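From: Marianna Czarnecka
To: homechores list
Subject: Re: [homechores] Putting things away: are we close or not?

Remigiusz Głowacki wrote:

> I have been reading this list since March and I still can't tell what
> people here believe. Half the posts say a machine will be clearing the
> kitchen table in a year or two. The other half say it can't be trusted
> with a cup. My sister Aniela runs a small guest house and would buy one
> tomorrow if it did three things: clear a table, load the dishwasher and
> strip a bed. She does not care if it is slow.
>
> We both saw the Enerov demo where the arm sets out plates. Very smooth.
> Then I read further down and it was the same plates in the same spots
> every time. Is there anything out there that deals with a table it
> hasn't seen before? And if it only works in simulation, does that count
> for anything at all?
>
> Remigiusz

Remigiusz,

Short answer for your sister: don't buy anything yet. Longer answer follows, and others can correct me where I'm out of date.

Take her three jobs separately, because they are not equally hard.

Stripping a bed is the worst of the three. Cloth has no fixed shape, the sheet is tucked under something heavy, and a single arm bolted to a base can't reach the far corner anyway. I have seen people do parts of it with two arms on a rolling base. I have not seen anyone do a whole bed in a room that wasn't set up for it. I would leave that one out of her plans entirely.

Loading a dishwasher sits in the middle. Racks are regular, which helps. Plates of one size go in well. Mixed bowls, lids and long spoons do not. Glasses are a problem for any system that relies mainly on depth cameras, which often see straight through them. Khadija Ouali posted her Brastus results here in the winter and they still match what I see: fine with a half-empty rack, poor once the rack fills up and every slot is next to something breakable.

Clearing a table is the closest to working, and it's what I spend my time on, so I'll say more about it.

Our group runs a set of pick-up and put-away tasks in simulation under a project called Nambiar. We have 706 objects in the library at the moment. A scene is put together from a room, a table and a handful of those objects dropped in more or less at random. The arm gets a plain instruction such as "put the potato on the tray" and up to 3000 control steps to get it done. If it hasn't finished by then, it's a fail. We don't give half credit for getting close.

The last full batch was 1915 episodes. I'm not going to post one success rate for the whole thing, as it would mislead you. Small round food items on a clear bit of table go well. Flat things go badly. A card lying on wood is still one of the hardest objects we have, and a two-finger gripper is the wrong tool for it. You or I would slide it to the edge and pinch it there. The policy sometimes tries this and more often pushes the card around until the time runs out.

Handles are uneven. A strainer or a frying pan can be picked up by the handle, but the weight is at the other end, so it swings when it leaves the table and knocks whatever is next to it. We count a knocked-over neighbor as a fail too, and that rule alone costs us a good part of the score. I think it's the right rule. Aniela's guests would not want the table cleared by something that breaks the milk jug on the way.

On your question about whether simulation counts. It counts for some things. You can run a great many tables that the arm has never seen, which is what you were asking about, and you can do it overnight without replacing crockery. It tells you whether the system can find the object and plan a reach around the other things. It tells you much less about the grip itself. Friction in a simulator is a number that somebody typed in. A potato in there doesn't bruise and has no dirt on it. When Reiko Maruyama moved an earlier version of our policy onto a real arm at Givum, the reaching carried over well and the grasping had to be tuned again from the start. She spent most of her time on finger pads.

One more thing people leave out is the sorting. Picking up an object is half of clearing a table. The other half is knowing where it belongs, and whether it belongs on the table in the first place. A person looks at a table and knows the statue stays and the meat goes in the fridge. We get around that by naming the object and the target in the instruction. A machine for a guest house can't be told each item by name, or your sister may as well do it herself.

These are from the current set. Same room for both, a wide view of the arm and table and a close one of the gripper on a potato. 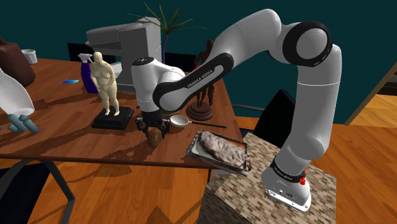
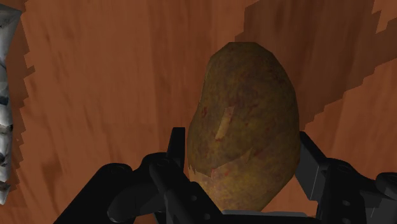 If Aniela wants something to watch for, I would ask any seller three questions. How many different tables was it tested on? Who chose the objects, the seller or somebody else? What happens when it drops something: does it stop, does it try again, or does it carry on as if the thing were still in its hand? The last one matters more than speed. Older systems of ours would happily lower an empty gripper over the tray and report success. The current one checks the finger gap before it moves off, a small change that took far too long to get in.

As for dates, I don't have one. For a fixed arm beside a counter, doing one kind of clearing with dishes it knows, I could see a small cafe using one fairly soon, with a person nearby. For a machine that rolls into a breakfast room and deals with whatever the guests left, I would not plan a purchase around it.

Khadija, if you are reading, did you ever rerun the full-rack tests with the narrower fingers? I'd like to put your numbers next to ours before I write up the dishwasher part.

I can send the object list to anyone who wants it. It is a plain text file and some of the names in it are out of date.

Marianna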